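May, notebook, grasp planner (Pollo)

Picked up where I left off before lunch. The planner was still throwing away way too many grasps on the small blocks, and I finally have a decent guess why. Gurnura scores each candidate on jaw clearance first and yaw second, so anything close to a neighbor gets tossed before it even looks at rotating the wrist. Great for big boxes, terrible for our stuff!

Swapped the order. Yaw gets sampled first now (16 steps over a half turn, since the jaws are symmetric), then the clearance check runs on whatever is left. Vaughn wanted 36 steps, and I tried it, but planning got noticeably sluggish and I couldn't see any benefit in the logs. Left it as a config value so he can crank it up on his own branch if he wants to.

Also found a dumb one of mine: the block pose came in with the angle in degrees and I was feeding it straight into a function that wants radians. Everything lying near-straight looked fine, which is how it hid from me. Fixed in the loader, plus a check that yells if the angle is bigger than 2 pi.

Ran a batch of 300 random layouts in sim overnight with the old ordering, so I've got a baseline. The new batch goes on tonight, same seeds. Mortimer, please don't restart Tokach until it's done!!

Test layout for stepping through by hand

Four blocks, different lengths and colors, none touching. The gray one and the purple one are both on a diagonal, so they're the two I care about for the yaw fix. Paused with the gripper pointing down just behind the gray block, nothing in the fingers yet.
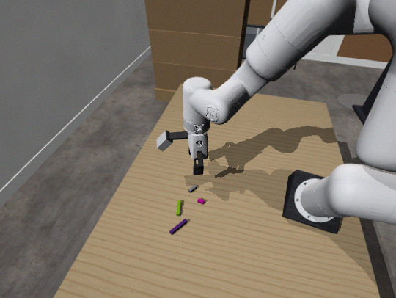
Still to do

Look at the approach height, I think it's too cautious (around 2 finger lengths, wasteful).
Ask Vaughn if the Sleiman collision meshes include the side bracket on the wrist. If they don't, the clearance numbers are too rosy on that side.
Move the seeds into the config file.
Rename score_b, I can't remember what b stood for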